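The Great Stationery Clear-Out

So July was the month I finally dealt with the pen drawer. If you've been reading for a while you'll know I've been threatening to do this ever since we moved into the apartment on Corkar Street, and every time I got as far as opening the drawer, I'd find a pen I liked, write my name with it a bunch of times, and close the drawer again.

What pushed me over the edge was trying to leave a note for the delivery guy. I went through nine pens before one of them wrote anything, and by then he'd already left and taken the package back to the depot. (It was cat litter. Very heavy cat litter. I had to go get it on the bus.)

So I dumped the whole lot out on the bedroom floor, put on a podcast, and tested every single one on the back of an old electric bill. I counted, since counting is half the fun for me: 162 pens, pencils and markers. One hundred and sixty-two! For two people who do most of our writing on our phones! Of those, 85 worked right away and another 6 came back after I ran the tips under the hot tap and scribbled like a maniac. The rest went in a bag. I know, I know, there are places that recycle them, and Su-bin has already texted me the address of one.

The ones that surprised me were the freebies. I have a clear plastic ballpoint from Kang, the dry cleaner that closed down years ago, and it writes better than the fancy rollerball my aunt gave me when I graduated. Meanwhile every gel pen I bought in my "I'm going to journal every morning" phase was dead. All of them. The journal has four entries, and one of those is a grocery list.

Then came the question of how many to keep. Woo-jin thinks a household needs two pens, one by the door and one by the phone, even though we don't have a phone that stays in one place. I think that's bleak. We settled on one cup for the desk, one little pouch for my bag, and a shoebox of colored stuff on the closet shelf for when my nieces visit.

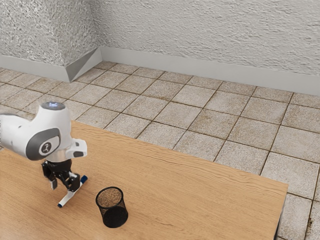 The shoebox was the hardest part to be strict about. I have a real weakness for markers, and I'll keep one that's down to its last gasp if the color is nice enough. There's a sort of mossy green from a Ravby set that I've had since college, and it only works if you store it upside down, so it now lives upside down with a rubber band around it. I'm not giving it up.

A few things I'd do differently: I'd test on decent paper, for a start, as I think a couple of fountain pens got thrown out unfairly on account of that shiny bill. I'd also do the caps first. I ended up with a handful of caps that fit nothing, and then found two naked highlighters under the bed a week later.

Anyway, the drawer is empty now, and I've already been told it's getting the batteries and the takeout menus. Next up is the drawer under it, which has about a hundred rubber bands, a padlock with no key and something sticky at the back. Wish me luck, and if anyone's missing a padlock key, get in touch!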